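Prornus Small Blocks, 24 Pieces: A Review
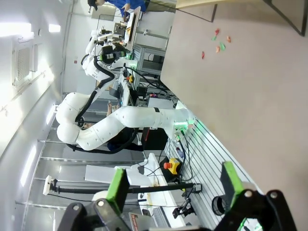
I bought the Prornus set in August because Lehner's, the toy and hobby store in Borkley, had it marked down to 35 dollars, and because I have a weakness for anything sold as "open-ended." Open-ended means there are no instructions. For 35 dollars I'd have taken a leaflet.

You get 24 pieces in a cotton bag that holds maybe 20 of them. The colors are the best part. The reds and greens are good and strong, and they stay easy to find on a beige table, which my last set (Cetarine, all tasteful oatmeal shades) never managed. I lost a Cetarine block on the dining table for most of a winter. It was on the dining table.

The orange is less of a success. My bag had one proper orange and several that looked like they'd been left in a shop window. If you like to sort by color, you will end up with an orange pile and an argument.

Sizes are small. I keep mine in a loose heap of five or six at a time, and any more than that start migrating toward the edge, where the floor takes over. The narrow green ones are the worst. They tip when you so much as set down a coffee, and they do not stack on anything, including each other. The fatter green ones behave beautifully and will sit wherever you put them all day.

After 247 rounds of build and knock down (I kept a tally on the fridge, winters are long in Borkley) the paint has chipped on two corners and the bag has lost its drawstring. The bag was no loss.

There is a bigger box of 600 pieces. I have a regular-sized house and a vacuum cleaner I'm fond of, so I passed.

Good: color, price, survives being dropped.
Bad: the bag, the pale orange, the narrow greens.
Would I buy it again? At 35, yes. At full price I'd go and stand near the shelf for a while and then go home.

Three and a half out of five.

Contact | © Borkley Tabletop Reviews | Back to top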